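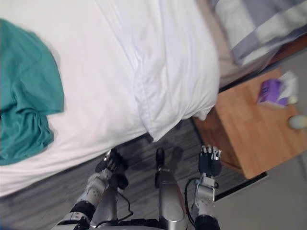
White sheet, pillow and teal cloth on a bed.

Visit to the Steditden Residential Training Center, 6 October 2024

Members of the Tokdale Housing Association visited the Steditden center at the invitation of its director, Esperanza Cantero. The center prepares young adults leaving care for their first tenancy. It opened in August with nine study bedrooms, a shared kitchen and a laundry room on the ground floor.

Ms. Cantero began with the history of the building, a former teachers' hostel purchased from the town of Britby. Renovation took longer than planned. The heating system had to be replaced in full, and the stairwell did not meet current fire rules. Both matters are now closed.

The group then toured the upper floor with Iñaki Benítez, who manages the daily program. Residents stay for up to 255 days and attend five workshops on budgeting, tenancy law, cooking, household care and job applications.
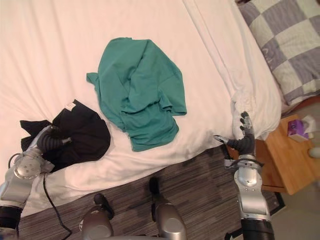

Household care is taught in the bedrooms themselves, and residents set their own weekly schedule for laundry and cleaning. Mr. Benítez noted that the workshop on tenancy law draws the most questions — chiefly on deposits and notice periods. Each resident pays a monthly contribution of $700, part of which is set aside and returned on departure.

Over lunch, Araceli Palacios of our association asked about support after residents move out. The center offers telephone advice but has no staff for home visits. A shared post with Tokdale was discussed, and Ms. Palacios will send a draft proposal to Ms. Cantero.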